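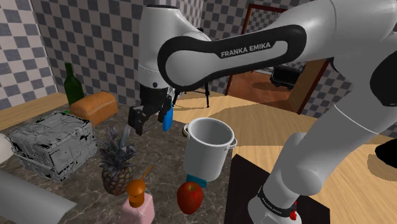
Kitchen counter scene in Plikov, with the arm above the steel pot and a small blue object at the gripper.

Plikov 3 grip release fault: frequently asked questions
Last updated September 22, 2020

What is the fault?
In Plikov 3, the simulated gripper can open by itself while the arm is carrying something. The object drops, but the task log still lists it as held. The arm then finishes its path with nothing in the fingers, and the run can be scored as a success.

Which scenes are affected?
We have confirmed it in the kitchen counter scene and in the Flonside shelf scene. Both use the same contact settings. The kitchen scene shows it more often. Crowded counters produce more small touches between the fingers and nearby objects, and those touches are what set it off. We have not been able to trigger it in the empty room scene.

What causes it?
When a finger touches a second object during a carry, the contact solver starts a new grasp check. If that check runs longer than 80 milliseconds, the gripper controller gets no force value and reads the gap as zero. It treats zero force as a finished release and opens the fingers. The log is written by a different process, which never hears about the release.

Is this a problem with the real arm or its gripper?
No. The fault is in our simulator code. The arm model is drawn to look like the hardware, but the controller behind it is ours, and nothing we found points to the manufacturer's equipment or software.

Can it cause harm outside the simulator?
It can if you play exported runs on a physical robot. An export made from a faulty run contains the open command at the point where the simulated object fell. A real gripper following that file will let go in the same place. Please do not play back any carry task exported from Plikov 3 until you have checked the file or made a new one with the patch installed.

If you have already loaded an export onto a robot, remove it from the playback queue. Turning the speed down does not help.

How do I tell if a run is bad?
Open the run in the Carvalho viewer and turn on the finger width trace. In a good carry the line stays flat from pick to place. In a bad one it jumps to full width partway through, with no release event in the log at that time. Go by the trace. From some camera angles an object close to the fingers can look held when it isn't.

Can I check many runs at once?
Yes. The patch includes a command called gripcheck. Point it at a folder and it lists every run where the finger width and the log disagree. It reads up to 300 runs per batch. Larger folders need to be split. It does not change or delete anything.

I trained a model on these runs. Do I need to start over?
That depends on how many bad runs were in the set. Run gripcheck first. If the list is short, remove those runs and retrain from your last clean checkpoint. If the bad runs were scored as successes and used as rewards, we recommend training again from the beginning. Support can look at your gripcheck output if you are unsure.

Does the fault affect objects that are already inside the pot?
The grip release does not. There is a separate issue in which a small item dropped near the rim can settle into the bottom of the pot or the countertop instead of resting on the surface. We are tracking that one on its own. It is not fixed in the current patch and is planned for October.

What does the patch change?
Patch 2 makes the controller keep the last good force value when a grasp check runs late. If there is still no value after the next check, the arm stops and the run is marked as failed. The log now takes its held status from the finger width. You may see a higher failure rate after updating. Those failures would have been hidden before.

Is there a workaround if I can't update yet?
Set late_contact to "stop" in the scene file. Runs will end as soon as a check is missed, so expect a lot of short ones on crowded counters. Moving objects farther from the carry path also lowers the rate, but it does not remove the fault.

Are older versions affected?
No. The grasp check was added in Plikov 3.

Where do I get the patch?
From the downloads page in your Gumik account. Shared lab licenses need an administrator login. Restart the Plikov server after installing, or the old controller stays in memory.

How do I report a run that still fails?
Send the run folder, the scene file and your gripcheck output through the support form, and choose "grip release" as the topic. Please leave the run folder unedited. We need the original timestamps to match the two processes.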